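Week 3 Notes: Reading Wood Before You Finish It
Intro to Furniture Care and Finishing
Spring section, meets Tuesday

Okay, so last week ran long and I never got to the part on moisture, which means these notes pick up in the middle. If you missed class, read the Week 2 handout first or the bit on cell structure won't make much sense.

Wood moves, and it moves a lot more across the grain than along it. I said that maybe a dozen times last week and I'm going to keep saying it, because almost every repair that comes into my shop started with somebody gluing or screwing a board down so it couldn't move. A wide board is going to swell in July and shrink in January whether you like it or not, and if you pin both edges the board will find its own way to get relief, usually with a loud crack in the middle of the night.

Remember the straw picture I drew on the board (badly). A board is a bundle of straws. Water goes into the walls of the straws and they get fatter. They hardly get longer at all. So when you're planning a top, ask which way the straws run, and then leave room on the sides they fatten toward. Slotted screw holes, little wooden buttons, figure-eight clips, all of these do the same job, and I don't much care which one you use in your project as long as you use something!

Flat sawn and quarter sawn

Go look at the end of a board. If the growth rings lie more or less flat, like a stack of shallow bowls, you have a flat sawn board. If they stand up straight you have quarter sawn. Flat sawn gives you those big arches and cathedrals on the face, it's cheaper, and it moves more. Quarter sawn gives you tight straight lines, costs more, and stays calmer. In oak it also gives you the silvery flecks that people either love or want to sand off (you can't sand them off, please don't try).

Somebody asked whether you can tell from the face alone. Often, yes. Arches mean flat sawn. But look at the end if there is one to look at, and be a little suspicious of anything where the end has been covered up with an edging strip.

Finishes, the short version

There are 2 big families for our purposes. Some finishes soak in and some sit on top. Oils mostly soak in, and varnish, shellac and lacquer mostly sit on top. Then there's a whole crowd in between that says "oil" on the can and has varnish in it, like the Drulix wiping finish we used on the sample boards. I like it a lot. It's forgiving, it goes on with a rag, and if you get a drip you can fix it the next day with a gray pad.

For the Bovier shellac flakes, mix small. I mean it. Mixed shellac goes off on the shelf, and old shellac stays gummy forever, and then you're scraping your whole top back to bare wood and feeling sorry for yourself. Write the date on the jar with a marker.

Three coats is plenty for a side table. Leave it overnight between coats even if the can tells you two hours, as our room is cold in April and the can was written by somebody in a warm building. And spread your rags out flat outside to dry before you throw them away. Oily rags in a heap can heat up and catch fire by themselves, no match needed, and this is the one rule in the class I will actually get cross about.
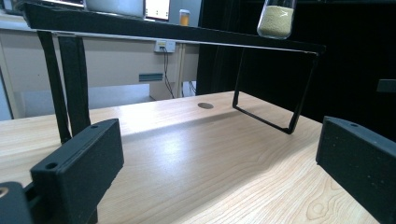 Sheen is the thing people regret most often, so think it over before you open a can. Gloss is the clearest and the toughest looking, and it's also the fussiest to live with. Every bit of dust shows, and you spend your mornings tilting your head to get away from the window. On a pale wood you lose more than you'd expect. The blond tabletop in the photo has some lovely faint swirls around the knots, a shade darker than the rest, and then there's a wide pale streak of glare straight across the middle of it. Satin would calm that down. My usual trick is to build with gloss and do only the last coat in satin, which keeps the grain clear underneath and softens the shine on top.

You can also rub a gloss finish down by hand once it's fully hard. Give it 30 days if you can stand to wait. Use a gray pad and a little wax, go with the grain, long strokes, and don't scrub at the edges, where the finish is always thinner than you think. If you go through to bare wood, stop, breathe, and bring it to class.

For next time

Bring your sample board with all its coats on, plus one piece of furniture from home that has a finish you can't identify. Small, please, we have one elevator. We'll do the alcohol test and the thinner test on the underside and see what melts. Read the Hokmont booklet on stains up to the section on blotching. Gloves are in the cabinet in Room 851, mostly mediums, so bring your own if your hands are large.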